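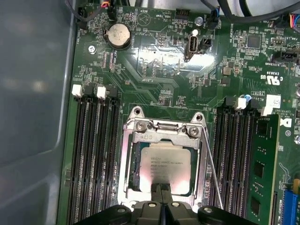
Intel chip in the open socket, memory in the far right slot.

Ticket 300, opened by Greer Yule, Ginesmont office
Fault: shuts off after 36 seconds, no beeps.

Majdi blames the processor. I doubt it – a bad chip rarely gets that far. Rawashdeh's phone support said the same about the last one and sold us a power supply.
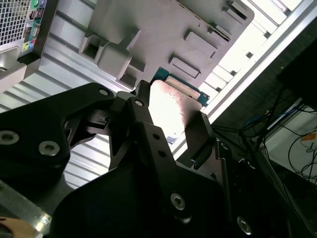 Swapping parts until something changes doesn't count as a test, so one part at a time please. Dalal's note says "fixed" with no run time. Reopened.

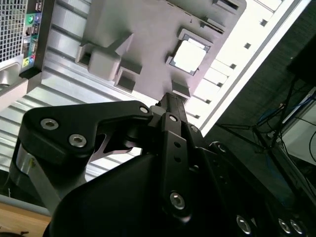

Rear ports and CPU socket.

Status: open, waiting on 2 test runs.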